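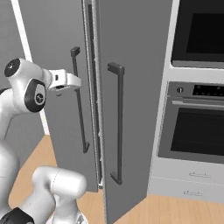

Fridge task in the Prarkora kitchen pack, gripper going for the left door handle

tinbadger
Been on the Minja trial since April and I'm still in two minds. The kitchen pack is lovely to look at, and the oven tower and drawers next to the fridge are a nice touch, but I mostly bought in for the doors. I ran 200 goes at the left one with the stock settings and got 61 decent opens. Is that normal or have I set something up badly?

Grokov_fan
Sounds low to me. Did you leave grip friction on the default? It's far too slippery for those long bar handles. Put it up and try again before you write the thing off.

mossyloaf
I'd write it off, sorry. They want 2,000 quid a year for the full licence and you still have to fiddle with friction yourself? Betatgate gives you fewer kitchens but the doors behave from day one.

Grokov_fan
Fewer kitchens is putting it kindly, there are 3! And they all have the same fridge.

mossyloaf
One fridge that opens will do me fine.

tinbadger
Ha, fair. I did try Betatgate last year and the arm kept sinking into the worktop, so I'm not rushing back. Will have a play with the friction tonight.

pelican_dave
Side-by-side doors are a pain in any of these. Start the arm further back - if the base is too close, the door has nowhere to swing and the planner just sulks. Support told me that after a fortnight of emails, and it ought to be in the manual.

tinbadger
Right, friction up and base moved back. Much better, though it still lets go halfway now and then. I'll keep the trial going, but I'm not paying full whack until they sort the manual out.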